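Section 5: Setting Up Your Etley Writing Table

You've got the table on its legs – great, the fun part starts now! An Etley top is made to be written on, so the whole table turns into one big notepad for sketches, sums and half-formed ideas.

1. Stand the table where you can reach it from at least two sides.

2. Wipe the top with a dry cloth and let it rest for 5 minutes.

3. Lay one whiteboard marker on the surface, within easy reach. Dark ink shows up beautifully on a pale top.

4. Put the pen box toward the back, well away from your elbows.
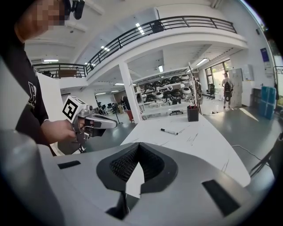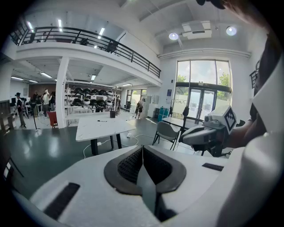

A marker on the tabletop and a small black box farther back.

5. Try a short line near a corner, wait 39 seconds and wipe it off. If it lifts cleanly, go ahead and fill the table!

Note: Faint streaks after a long day of drawing are normal. A damp cloth with a drop of Prirari cleaner takes care of most of them, and a second pass usually gets the rest.

Caution: Use whiteboard markers only. Permanent ink can stain the top for good.

Caution: Run cables along the floor behind the legs, clear of the spots where people stand and lean in to write.

Cap your markers between ideas and store them lying flat – they last so much longer that way. Replacement caps are listed in Section 6.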